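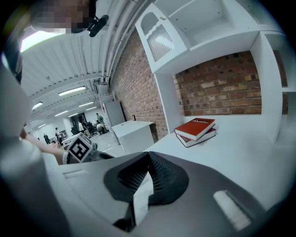
4.2 Where the bags are kept

Readers who grew up in a home with a bag of bags under the sink will need little convincing that people save the thin plastic carriers they bring home from the store. What is harder to say, and what earlier work has mostly passed over, is where those bags go once they come through the door, and whether the place has anything to do with how often they come out again. Of the 1,128 households in Letville that received our questionnaire, 1,045 sent it back with the storage questions filled in, and we are grateful for the care so many of them took over it. Several wrote in the margins at length, and one enclosed a drawing of her pantry.

The kitchen was the first answer we expected, and the kitchen it was, usually a low cupboard or the gap beside the refrigerator. After that the answers spread out a good deal more than we had planned for when we drew up our list of places in January. People kept bags in coat pockets, in the trunk of the car, behind the dryer and in the sleeve of an old sweater hung on a nail. A fair number named a desk. We had no box for desks on the form, and these answers came in under "other," so the share we report in Table 5 is probably too low.

Desk storage deserves a little more space than its share would suggest. A kitchen bag waits for trash, leftovers or muddy shoes, while a desk bag seems to wait for an errand: library books to go back, papers to carry to an office, a lunch. The furniture involved is nothing special. A white desk with a single drawer pulled out, a crumpled white plastic bag in front of it and a couple of books on the top (Figure 6) would fit a great many of the replies we read.
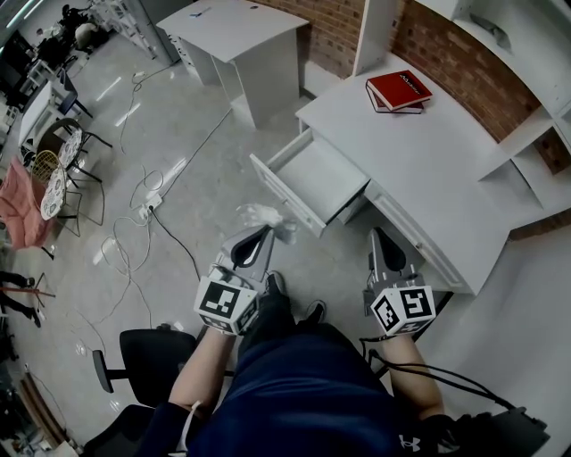
Respondents who used a drawer also differed in how they put the bags away. Kitchen savers tended to stuff one bag inside another until the outer one was full, and then to start again. Drawer savers more often folded theirs, some of them into the small flat triangles that will be familiar from the Orer interviews, and they were better at telling us what they had. In the follow-up visits, a kitchen saver's guess could be off by half or more, and we heard a good deal of friendly laughter when the cupboard was finally emptied. Over 4,000 bags were taken out and put back in the course of these visits.

We should be careful here. Only 29 of the visited homes used a drawer as the main place, and folding may have more to do with the person than with the furniture. A household that folds its bags may be one that folds everything. The Stoyanova storage scale, which we borrowed for the tidiness items, was written with closets in mind and does not separate the two very well. Even so, the link between drawer storage and weekly reuse held up when we set tidiness aside, and it held for renters as well as owners. We come back to it in Section 5, together with the answers from the Stoletis neighborhood, where the stores had already begun charging for bags.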